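May 2026

The arm moves! I've been dying to write that since last August, when I cleared a corner of the workbench at Zandenow (our shared workshop, third unit along, the one with the sticky door) and announced to everyone that I was going to build a robot that could tidy a table. It has taken me far longer than I said it would, and I have loved almost all of it.

I call it Ustum. The name comes from a typo in my first config file and I never changed it.

## Where things stand

The joints are done. I printed the brackets twice, because the first set had walls that were too thin and the elbow flexed like a diving board every time the arm reached out. The second set is chunky and ugly and wonderful. I went up to 50 percent infill on the shoulder piece, and the wobble at full stretch is so much better that I stood there poking it for a good while, just grinning.

Wiring took 3 evenings. I used a Stuver driver board, which was a joy once I figured out that the connector labels are printed on the underside (I had mounted it label side down, of course). The cables now run down the back of the arm in a braided sleeve, with a bit of slack at the wrist so nothing pulls when it turns.

The fingers are my favorite part. They're black, with ridges on them for grip, and I went through some 16 versions of the ridge pattern before I stopped. Too shallow and things slid right out. Too deep and small stuff got stuck in the grooves!

## The wrist camera

This was the piece I kept putting off. I wanted the camera close to the fingers so Ustum could look at whatever it was about to grab, and the little Meireles mount I'd ordered turned out to be a perfect fit after I filed down one corner. I put the basket on one side of the table and a green package on the other, opened the gripper, and pulled up the feed on my laptop. I may have yelled.

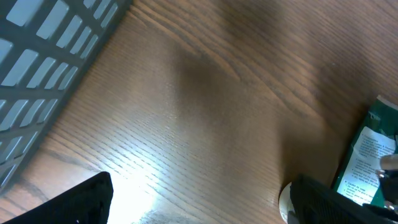
## What's next

Glare, mostly. There's a bright patch on the wood right by the fingers, and I'd like to try a cloth or a mat before I ask the software to find anything near it. I'm also going to shift the lamp and see if that's enough on its own.

After that comes picking. My goal is 8 clean pickups in a row, all dropped in the basket, with me keeping my hands in my pockets. I've got a fresh spool of filament and the bench is mine for the whole weekend, so I'm heading back over there now.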